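O patrocínio nas federações pequenas: o caso do torneio universitário de badminton Cendora

Relatório de projeto, unidade curricular de Gestão do Desporto
Autores: Mohit Pal, Aarti Solanki e Girish Garg
Orientação: Umesh Agarwal

1. Porque escolhemos este tema

Quando se fala de patrocínio desportivo, quase toda a gente pensa logo nos Jogos Olímpicos, na Liga dos Campeões ou na Fórmula 1. Nós também pensávamos! Mas o Mohit joga badminton desde os onze anos e chegou à primeira reunião do grupo com uma pergunta que nos agarrou a todos: quem paga os volantes, a arbitragem e o aluguer do pavilhão num torneio em que as bancadas ficam meio vazias? A partir daí já não conseguimos largar o assunto.

O Torneio Cendora joga-se em novembro e reúne equipas de 9 instituições de ensino superior. O nome vem do primeiro patrocinador principal, que entretanto saiu, mas a organização manteve-o porque os atletas já o conheciam assim. Só isto dava um capítulo inteiro sobre naming (e quase deu, o professor Agarwal é que nos travou a tempo).

2. Perguntas de partida

Queríamos perceber três coisas. Que peso tem o patrocínio no orçamento do torneio, o que esperam as marcas em troca e se os atletas e o público se lembram delas depois de a competição acabar. A terceira foi a que nos deu mais trabalho e, de longe, a que nos deu mais gozo.

3. Como trabalhámos

Começámos pelas contas das duas últimas edições, que a organização nos cedeu em folha de cálculo. Depois entrevistámos Eyvindur Lykkegaard, diretor do torneio, numa conversa que estava marcada para meia hora e se prolongou por quase toda a tarde. Por fim, passámos um questionário a 25 atletas no último dia da prova, entre as meias-finais e as finais.

O questionário tinha duas partes. Na primeira pedíamos aos atletas que escrevessem, sem qualquer ajuda, os nomes dos patrocinadores de que se lembravam. Na segunda mostrávamos uma lista com as marcas verdadeiras misturadas com outras que nunca tinham estado no torneio. A ordem é importante e aprendemos isso da pior maneira: no teste-piloto entregámos as duas folhas ao mesmo tempo e toda a gente copiou os nomes da segunda para a primeira.
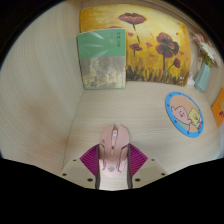
As respostas foram passadas para uma tabela única pela Aarti, e o Girish voltou a conferir tudo a partir das folhas em papel. Encontrámos uma linha repetida e duas trocadas, todas corrigidas antes da análise.

4. O que encontrámos nas contas

O patrocínio em dinheiro somou 2197 euros na última edição, contra 1291 na anterior. É uma subida enorme para uma prova deste tamanho e explica-se quase toda por um único contrato, o da Uniyal, que passou a apoiar também o quadro feminino. As inscrições continuam a ser a maior receita, mas a distância encurtou bastante.

Há ainda os apoios em espécie, que não aparecem nessas contas. A Arkov fornece os volantes e a Cukine trata das refeições dos árbitros. O Eyvindur insistiu muito neste ponto: se o torneio tivesse de comprar os volantes, contou-nos, teria de cortar a fase de grupos e passar a eliminatórias diretas logo na primeira ronda. Para uma equipa que atravessa meio país, seria viajar para fazer talvez um único encontro.

5. O que encontrámos no questionário

Foi aqui que tivemos a maior surpresa. Esperávamos que a marca mais lembrada fosse a Uniyal, que paga mais e tem a lona maior, junto ao campo central. Mas foi a Arkov que ficou em primeiro lugar na recordação espontânea, com uma vantagem clara. Faz todo o sentido quando se pensa que os jogadores pegam nos volantes da marca o dia inteiro, lhes mexem nas penas, reclamam deles, pedem outro ao árbitro. A lona está atrás, e quem está a jogar olha para o volante.

A Cukine quase não foi referida pelos atletas. Não nos espantou, dado que serve apenas os árbitros, e ficámos com pena de não os termos incluído no questionário. E o nome Cendora? Vários inquiridos não sabiam que alguma vez tinha sido uma empresa. Um deles achava que era o apelido do fundador do torneio!

6. Limitações

A amostra é pequena e só inclui quem ainda estava no pavilhão no último dia, ou seja, sobretudo atletas que chegaram longe na prova. Quem perdeu cedo viu menos jogos e talvez se lembre de menos marcas. Também não ouvimos os patrocinadores diretamente. Escrevemos à Uniyal e à Arkov, mas as respostas não chegaram antes da entrega.

7. Sugestões para a organização

Propusemos ao Eyvindur que ofereça às marcas formas de apoio ligadas ao próprio jogo, como as toalhas, a água nos intervalos ou a fita para os punhos das raquetes. Sugerimos também que o apoio da Cukine se estenda a uma ceia para as equipas na noite anterior às finais. Ele gostou da ideia das toalhas e vai apresentá-la na próxima ronda de contactos. Quanto ao nome do torneio, preferiu não se comprometer.

8. Agradecimentos

Ao Eyvindur, pela paciência e pelos cafés, aos atletas que nos responderam ainda de raquete na mão, e ao professor Umesh Agarwal, que leu três versões deste relatório. A tabela completa de respostas e o guião da entrevista seguem em anexo.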